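# About Perport

Hi, and thanks for clicking on the one page of our website that we wrote ourselves. Perport is a small shop that writes house rules for robot cells. I started it because I kept walking into labs and workshops where the robot was very good and the rules were a sheet of paper taped to a door, printed so long ago that it named a controller they didn't own anymore.

We're a team of 16, mostly people who used to run robots for a living and got tired of arguing about whose job it was to check the cables. We work out of the upstairs half of a building in Flesness, with a test floor downstairs that smells like cardboard and coffee. Come by if you're in the area! Mornings are better, before 11 a.m., when the arms are being checked and you can ask dumb questions without stopping anybody's run.

## What we do all day

Most of our clients do pick-and-place work. An arm reaches into a bin, takes out an object, puts it somewhere else, and does that again until somebody goes home. From the outside it looks like the safest thing a robot could possibly do, so it tends to get the thinnest rulebook. We write the thicker one — though not too thick, I promise. Our longest house manual ever ran to 693 lines and I still feel bad about it. The client was very polite. They read it on a train.

These days we aim for three pages per cell: one for setup, one for running, one for what to do when something goes sideways. If a rule won't fit on those pages it goes in an appendix, and if nobody opens the appendix for a year, we take the rule out and see if anyone complains.

The people who like us best are the ones doing bin picking with mixed household stuff, because their setups change all the time. Different objects, different bins, a clamp moved over a few inches to make room for something. A general safety standard will tell you plenty about the arm and your risk assessment (please do one, and please write it down), but it won't tell your team what to do about the toy lobster.

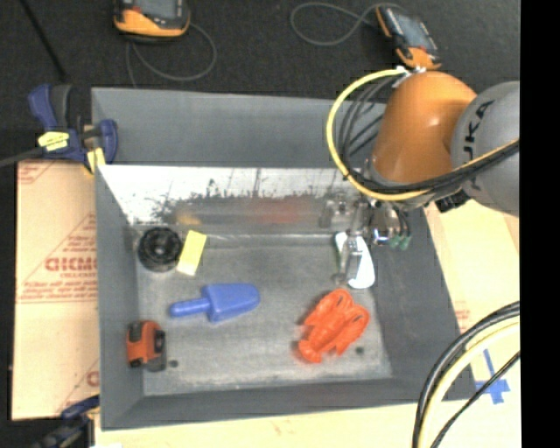 So we do. Every object that goes in a bin gets a line on the object sheet before its first run. The line says what it is, which gripper it's meant for, whether it can be squeezed, and what happens if it gets dropped. Soft things like sponges get replaced on a schedule. Anything with a spring or a blade inside, and yes, that includes tape measures, gets looked at by a person at the start of each shift. Rolls of tape are fine until the loose end comes up, and then they go in the trash. I have strong feelings about loose tape ends and my team has asked me to keep this paragraph short.

## The rules we won't budge on

We'll bend on a lot of things, like your forms, your color codes, or whether you call it a cell or a station or "the corner." These are the ones we hold on to:

- **Hands stay out while the arm is live.** If an object rolls somewhere silly, pause, wait for the stop light, then reach. It takes a few seconds and people skip it constantly.
- **The bin is clamped or it's not a test.** A bin that can slide gives you bad results and, on a bad day, a bin on the floor. Check clamps at the start of the shift and after any hard bump.
- **Cables get a look through the full range of motion.** Run the arm slowly to every corner it will visit and watch the cables the whole way. A loop that hangs nicely at home position can snag in the far corner.
- **Marks on the table mean something.** If you put down tape to mark a spot, write in the log what it marks. If you can't remember, peel it up and measure again.
- **Chargers and power tools have a home.** Pick the spot, write it down, and keep it outside the arm's reach.
- **Anybody can stop a run.** New hires, visitors, me, the person delivering lunch. You don't have to be right about it either.

That last one came out of our first big project, for a warehouse outfit called Gautier. They had a good stop button and a culture where pressing it got you a look. We changed one line in their manual, so that each stop was logged with a thank-you instead of a form. Stops went up a lot in the first month, then drifted back down once the actual problems were getting fixed. I still use that story in every training, sorry to everyone who's heard it twice.

## The Stotitz notebook

Our own practice lives in a shared log we call Stotitz, after the street where we rented our first room. When something odd happens on our test floor it goes in there, in plain words, the same day. It's at 704 entries as of June. Some are serious, like a gripper finger that worked itself loose over a long run. Some just say "bin was dirty, cleaned bin."

We read it out loud together once a month, with snacks, and every new rule we propose to a client has to point back to at least one entry (ours or theirs). It keeps us from making up rules for fun, and I say that as someone who would absolutely make up rules for fun.

## Working with us

We usually start with a day on your floor, just watching and asking where things are kept. Then we draft, your operators cross out whatever sounds ridiculous, and we draft again. Please let the operators have the pen! The best manuals we've done came back covered in ink.

We don't certify machines and we don't sell them — for those you want an accredited body or your robot supplier, and we're happy to sit in on the call if it helps. What you get from us is the three pages, a training day, and a follow-up visit after three months to see which rules stuck.

If that sounds useful, use the contact form and tell us what's in your bin.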